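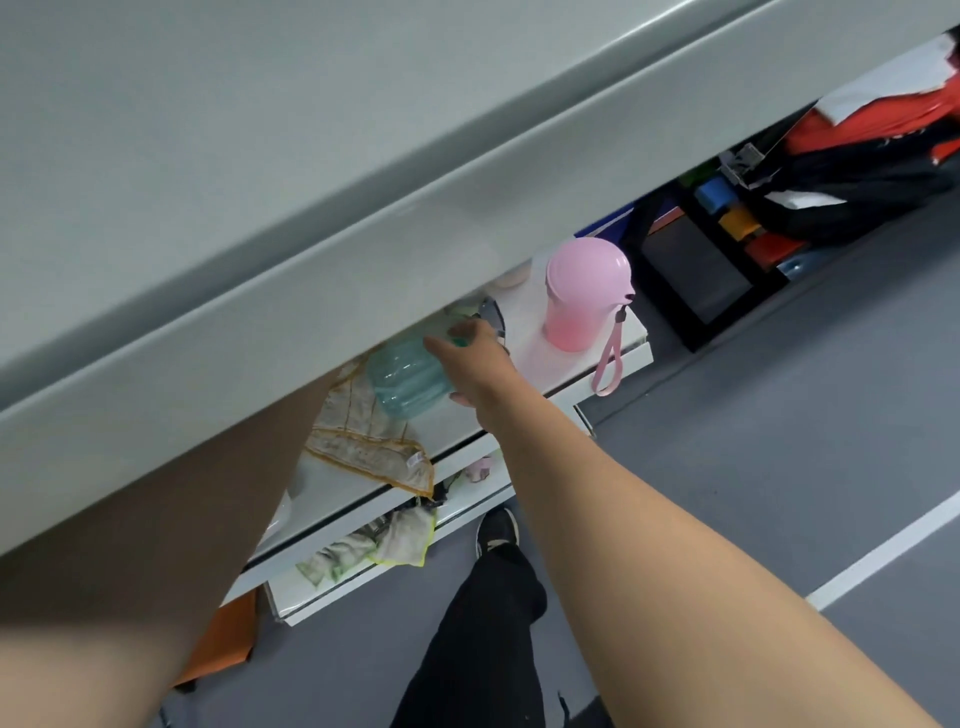 Kamlesh Bhardwaj 写道:

> 我看完了 Flumar 的演示,觉得店里补货和整理抽屉这类活,今年就可以交给机器做。他们给的数字是 634 次抓取,失败 69 次。失败率不算低,但夜里没人,慢一点、多试几次也没关系。家里的活应该更容易,东西少,也没有顾客走动。大家有没有不同意见?如果没有,我想在 2022年1月 的汇总里把这两项从“尚不能做”改到“可以做”。

Kamlesh,各位:

我不同意改,至少抽屉那一项不能改。下面分开说。

先说那组数字。Flumar 的 634 次是从平铺的料箱里抓,东西之间留了空隙,箱子上面没有遮挡。69 次失败里有多少是抓空,有多少是抓起来又掉了,他们没有写。对我们来说这两种差别很大。抓空了再来一次就行;掉在抽屉和柜体之间的缝里,抽屉就关不上,后面的步骤全停。“多试几次也没关系”只适用于第一种。

再说抽屉本身。附上的第一张,抽屉上方有一块板挡着,手要从侧下方进去。半透明的容器旁边是一只粉色水瓶,瓶上的提带垂到抽屉前沿外面,另一边还有一块布搭在前沿上。人拿容器的时候不用去想那根提带,手指碰到了就绕开。机器要处理的有这么几件事:

- 透明和半透明的塑料,深度相机经常读不准,边缘会缺一块;
- 带子、布这类软的东西会勾住或者跟着走,规划时一般没有把它们算进去;
- 上方有遮挡时,从上往下垂直抓取这一招用不了,手腕得斜着进;
- 拿完以后抽屉要能推回去,所以垂在外面的东西得先收好。

第四条最麻烦。目前我见过的测试都在“拿到东西”那里停表,没有一家把“关上抽屉”算进去。去年 August(八月)那次讨论里 Dekance 的人提过要加这一项,后来没有下文。如果有人手里有那之后的结果,请发到列表里。

毛巾我看得稍微乐观一些。Chevalier 在 Pisonville 的那间店让他们的机器叠过同一种规格的毛巾,我拿到的记录是 943 条,从摊平的状态开始,叠完放到台面上,多数能过关。可是从一堆揉在一起的毛巾里拎出一条、找到两个角,这一步是店员做的,不在记录里。上架也是店员做的。 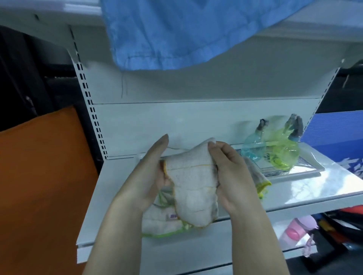
待整理的毛巾和所在的那层搁板

上架这一步单独看不复杂,问题出在已经摆好的那一摞。手里这条放下去时边要对齐,下面的不能跟着滑。人会用一只手托着,另一只手捏住角,放的过程中随时调。两指夹爪夹得住一叠毛巾的一个角,但另一边会塌下来,放到架上就是歪的。用平板托着送进去可以解决塌的问题,抽出托板时又会把毛巾带出来一点。Chevalier 试过给托板贴低摩擦的膜,店员的说法是好了一些,还是要人再理一遍。

还有旁边的货。右侧摆的是装在透明袋里的喷瓶,毛巾斜着进去,袋子很容易被带倒。上一层又有东西垂下来,占掉一部分净空。货架要是按机器的要求重新排,每层留够高度,软货和瓶装分开,成功率肯定会上去,但那样的话,重新排货架的工时也应该算进成本。Kamlesh 的汇总里现在没有这一栏,我建议加上。

关于“家里的活应该更容易”,我的看法相反。店里的东西有固定位置,规格重复,今天的毛巾和昨天的一样。家里的抽屉里什么都有,每天的样子不同,而且没有人愿意为了机器把抽屉整理好再让它来整理抽屉。没有顾客走动是个优点,可家里有小孩和猫,安全上的要求不会低。

所以我建议汇总这样写:

1. 平铺料箱抓取:可以做,注明试验条件。
2. 叠同规格毛巾,从摊平开始:可以做,需要人备料。
3. 毛巾上架:部分可以,放完需要人检查。
4. 抽屉取物并关回:尚不能做。
5. 家用环境的以上各项:暂不评级。

Kamlesh 提到的“夜里慢一点没关系”,我同意用在第 1 项和第 2 项上。速度在这两项里确实不是主要问题。第 3 项如果早上开门前还得有人去逐层看一遍,省下的时间就不多了,最好能有一家店把检查用时也记下来。

另外有个小要求:以后转发厂家数字时,请把起始状态和结束状态一起写上,每项一行就够。从哪里开始、到哪里算完,这两点不一样,成功率没法放在一张表里比。已经发过的我可以帮着补,Flumar 那份我周内写信去问,主要问 69 次失败的分类。

对第 3 项的写法有意见的请直接回到列表,不要单独回给我。

Uriel Saavedra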